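Pliage du linge – poste de table, atelier Breser

 Le relevé porte sur le plan de travail et sur la manipulation d'une serviette à poils denses, de couleur gris foncé. Seul le pliage en 2 est traité ici – le pliage en 4 fera l'objet d'une autre page.
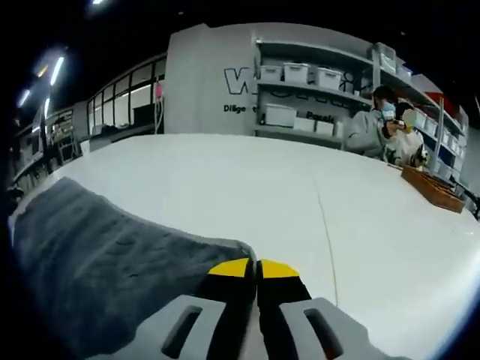 Le protocole Dreltatley prévoit une mise à plat complète avant toute prise. Les plis résiduels sont lissés du centre vers les bords, puis le textile est saisi par une extrémité. Les rangements restent en fond de salle, hors de la zone de pliage.

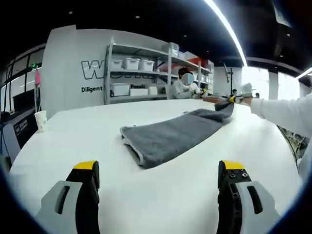 Serviette gris foncé, extrémité soulevée au-dessus de la table blanche. À l'arrière, étagère métallique grise et bacs blancs.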